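Print this page | E-mail this page

Bin picker build log, bench 2, Deák workshop

01/05/2026

Spent the morning on the arm and the afternoon on the sim. The arm first.

Took the wrist apart again. The Tokano servo has had play in it ever since the rebuild in December, and I had been blaming the horn. The horn is fine. Two of the four screws holding the servo to the bracket had backed out by a full turn. Put all four back with threadlocker and left it to set over lunch. Play at the fingertips is much smaller now, though I can still feel a bit if I push sideways. I think what remains is in the printed bracket. Will reprint it with thicker walls when the black filament comes in.

Rerouted the gripper cable along the outside of the forearm. It used to catch on the elbow bolt past 100 degrees. Two zip ties, leave some slack at the elbow, and do not tighten the lower one all the way or it pulls on the connector.

Tray: measured the real one properly this time. 370 mm by 330 mm inside at the floor, wall height 54 mm. The sim had it square, from when I typed in the old tray and forgot. Changed it in the Bollirik scene file and in the config for the planner. Both files have to match. If anybody changes the tray, change it in both places, the planner does not read the scene.

Sim: loaded the new tray in Bollirik and set the block mass from the kitchen scale. Friction is still a guess. Reach over the near wall is OK. Reach into the far corner is tight, the planner finds a path but takes its time, and one time it gave up. I lowered the approach speed and that made no difference, so I put it back.

Stetico (the grasp script) is still picking its grasp center from the bounding box. With a block lying at an angle, the box is bigger than the block, and the center can end up off to one side if part of the block is hidden. Want to try using the top face only – less data, but the edges are cleaner. Started on it, does not run yet.

Left to do:
- finish the top face change in Stetico
- reprint wrist bracket
- check the finger opening against calipers, the real one and the sim one
- pick a plainer ground texture for the world outside the tray
- back up the config before touching anything else

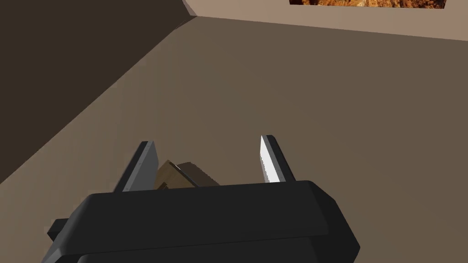
SECTION: SIMULATION / GRASP ALIGNMENT

Jaws open, block between the fingers but too close to the left one. If the gripper closes from there, I expect the left finger to reach it first and push it along before the right one gets to it. Next step is to shift the wrist toward the block before closing and see whether both fingers can land together. Do the shift in the wrist frame, the base frame signs are confusing at that angle. Keep the old offset in a comment – we may want it again for the real arm.

Contact the workshop | © Deák workshop notebooks | Back to top

We use cookies to keep you logged in. Accept | Settings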